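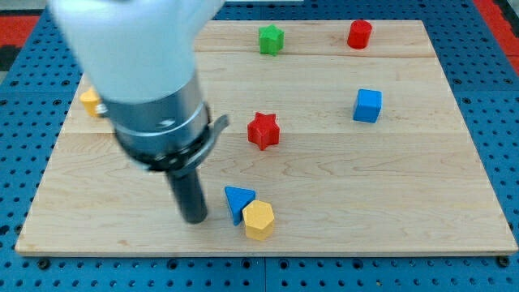

Light wooden board on the blue pegboard.

January 26, 2018

Glue tests, second batch. Hide glue from Elholm against the Clorkix liquid stuff, both on beech offcuts from the Gristport delivery. Planed the faces fresh this morning and cut them to the same length as last time.

Hide glue soaked overnight and warmed in the small pot. First mix was too thick and skinned over before I had the second clamp on, so I threw it out and started again with more water. The second went on well. Open time is short in this cold — the heater only reached the far bench after lunch. Warmed the pieces on the radiator first, which I should have done with the last batch too.

Clorkix joints went together without trouble. It says 2 hours in clamps but I'm leaving them overnight with the others so the comparison is fair.

Batch one results, for the record: best hide glue joint let go at 400 N, and the wood didn't tear at all, just a clean shiny line. I take that as a starved joint. Clorkix reached 1543 N and pulled fibres over roughly half the face. Zyanya Zavala thinks I clamped the hide glue too hard and I agree. Going lighter this time.

To do: order another 300 g of pearl glue, find the lid for the pot, ask Agarwal if they still sell the narrow brushes. Clamps off tomorrow, then a week on the shelf before pulling anything.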